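How to Budget for a Two-Armed Shelf-Stocking Robot

Start with the job and leave the catalog for later. At Nunden we spent most of August comparing arms before anyone had written down what the arms were supposed to lift. The steps below are the order we should have used, and the order we use now.

Step 1. Write the task in one sentence

Ours was "move small items between a handled basket and open shelving." That sentence decides a lot. A basket has to be held while something is put in or taken out, so one arm was ruled out early. It also means hands with fingers, which cost more than a simple two-jaw gripper and need more spare parts. Ask vendors to quote the hands on a separate line. With the red plastic basket, one hand supports it from below and the other takes hold of the side.

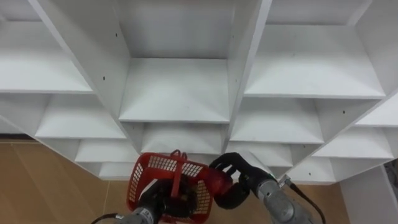
Step 2. Build the test area before you ask for quotes

Buy the shelves, the basket and a few items first. They are the cheapest things on the list, and every vendor will ask for shelf heights and compartment sizes. We allowed $200 for this and did not spend all of it. Choose shelving with pin holes if you can, so boards can be moved when the reach turns out to be different from the drawing. Measure the front opening of each compartment and the depth, and keep both numbers on one sheet.

Step 3. List the small recurring costs

These are left out of most first budgets. Ours now has a page of its own:

Gloves for the hands. Count them as a consumable.
Cables and strain relief for the forearms.
Replacement baskets and test items.
Floor space, charged at whatever rate your building uses.
Operator hours, including setup and putting things back.

Operator hours were the largest item by a wide margin. We planned for 70 and used 95 in the first round of trials.

Step 4. Ask for a trial with your own items

A vendor's demo object is usually a block. Send your own things, including something round, and have them picked up at your own shelves. Ask to see one hand do the work with the basket close by. Write down every grasp that needed a person to step in, and put that rate next to the price when you compare offers. Jesten and Provgate both agreed to this when we asked in writing. 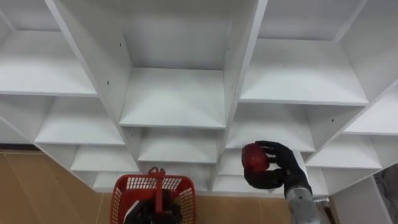 Dragica Dimitrov: We did the same exercise and I would add service response time to step 4. Our quote looked good until we found that a finger repair meant shipping the whole hand back, and we were down for 4 weeks. We now budget for one spare hand from the start.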